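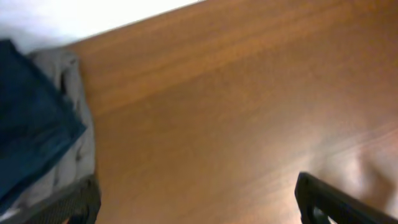 Wrist view, open fingers over the table, cloth at left. Grain smeared by arm motion.

Fri 24 February
Visitor demo, cloth handling, bench 2. Entry by Nabil Masri.

Visit was the Bedden group, who are deciding whether to put a soft-goods station on their returns line. Firine came along as integrator. They asked in advance for cloth on an ordinary table, no fixture, no tray, no mat. We agreed to that last week and I regret the no-mat part, see below.

Setup
Arm on the long-reach mount. Dusora controller, same build as the September trials, no parameters touched except the approach speed. Wrist camera only; overhead camera left off at the visitors' request, as they don't plan to fit one. Both fingers checked for play before start. Table wiped down and left bare apart from the cloth. Room lights full on, blinds half closed.

Force limit 20 N at the fingers. Approach speed started at 25 percent of rated. Log rate 1000 Hz on the joints, camera stream saved separately. Clock offset between the two was checked at power-up and not again, so treat any fine alignment late in the session as suspect.

Sequence shown
First the arm alone, no contact. Sweep across the table at working height with the fingers open, then back to park. Visitors watched the wrist stream on the side monitor while this ran. The Firine engineer asked why the wood went soft in the picture during the sweep. Exposure time. We can shorten it but then need more light, and their site is darker than ours. Noted as an open item.

Then single grasp and lift from the edge of the pile, release, repeat. First attempt closed short of the fold and came up with nothing. Second held. Third picked up two layers together and the controller did not flag it. I stopped there and reran from park at a lower approach height. Single layer held after that until the break.

After the break, same thing with the dark blue cloth on top and the light gray padded one tucked behind it. The gray is harder. The padding compresses under the finger and the closing width reads as if there were two or three layers of thin fabric. Räsänen's layer estimate, which we use unmodified, assumes the material doesn't compress. It was written for sheets and is fine for sheets. For padded items we need either a second squeeze at higher force or a lookup per item type. Bedden cannot supply item type ahead of the pick, so it would have to be the second squeeze.

Glare
The table finish throws a pale patch on the right side of the wrist view, to the right of and beyond the finger. Grain nearly washes out inside it. There are darker soft shapes in it too, one of them a rounded bump close to the right edge, probably a reflection. The segmentation marked that bump as a cloth candidate during the sweep. Confidence was low and it was never chosen as a target, but with the real cloth cleared away it could be. A matte mat fixes this. Visitors' answer was that their tables are varnished and will stay varnished.

Options, none tried yet:
polarizer on the wrist lens (costs light, see exposure above)
reject candidates that shift against the grain between two wrist poses
move the ceiling lamp nearest the bench, which helps us and does nothing for them

Second one is the cheapest. Needs two poses before each pick, so cycle time goes up. I have not measured by how much.

Contrast
Blue against the orange-brown of the wood segments cleanly. Gray against the white wall at the far edge of the table does not. The mask ran past the table edge and onto the wall in several saved views. Crop to the table plane before segmenting. The plane is already known from calibration, so there is no excuse for not having done it.

Questions from visitors, for whoever writes the reply
Finger pad wear: they want a replacement interval. We don't have one for padded fabric.
Can it run with the table moved by hand between shifts: not without recalibrating.
Emergency stop reach from the operator side: shown, accepted.
Do we keep video of failed picks: yes, they want the two-layer one.

To do
Export the two-layer pick with joint log attached.
Table plane crop, then rerun segmentation on today's stream.
Second squeeze test on the gray padded cloth, start at the current limit and step up.
Ask Firine for a lux reading at the Bedden site.
Put approach speed back to the September value before anyone else uses the bench.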